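**Hand comparison, stage two: progress to the end of December**

Prepared for the Clanance equipment fund by Kenta Kuroda, Edside workshop

Stage two compares two five-fingered hands on the same upright robot, the Utora and the Sugden, handling hollow shells and other open-ended parts. The Utora trials are finished. The Sugden trials are a bit more than half done and should wrap up by the end of February, three weeks later than the plan you approved.

**Work done**

- Both hands have been fitted and calibrated. The wrist adapter needed one redesign, as the first version let the Sugden hand rock slightly under load.
- We moved from the small bench to the yellow table in November. It is lower, and the arms can now come in over the front edge without the elbow joint hitting its limit.
- The camera mount has been stiffened. The old one drifted during long sessions and we had to throw out a day of recordings.
- The controller now runs at one fixed speed for both hands. In stage one the speeds differed and the results couldn't be fairly compared.

**Results so far**

The Utora hand completed 700 grasps with 40 failures. Most of the failures came in the inside grip, where the fingers go into the open end of a part and spread. It does well on flat parts and on anything it can close around from above.

The Sugden hand is slower to close but holds the inside grip better. Its fingers are narrower at the tips and don't catch on a raised rim as often. The weak point is the thumb. When the part sits close to the front edge of the table, the thumb can end up below the tabletop and has nothing to press against. We have tried starting the approach higher, and that helped on the shorter parts only. The next thing to try is turning the wrist a quarter turn before the fingers go in.

Dark parts are still a problem for the cameras. The matte black shells give poor depth readings around the rim, and glare off the tabletop makes it worse on the right-hand side. Moving the lamp fixed some of it. We'd like to try a matte table cover before spending anything on a different camera.

**Wear and repairs**

We replaced one finger cable on the Utora hand and lost two afternoons to it. The Sugden hand has had no repairs. Cable routing along the forearms is untidy and will be redone before the last block of trials so nothing snags when both arms work at once.

**Budget**

Of the stage two money, $4,000 is left. The remaining costs are spare finger cables, the table cover and machine time for a new adapter plate. We aren't asking for more.

**Next steps**

1. Finish the inside grip trials with the Sugden hand, including the quarter turn.
2. Run 7 two-handed sessions, with the left hand steadying the part.
3. Send you the full results table and a recommendation on which hand to buy for the second robot.

One decision is needed from you: whether the two-handed sessions should use the same parts as the single-handed ones, or the heavier set you mentioned in the fall. I'd need to know by the middle of January to have the heavier parts ready.
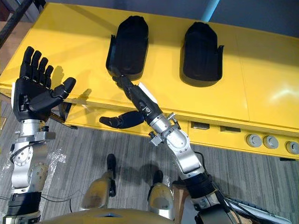
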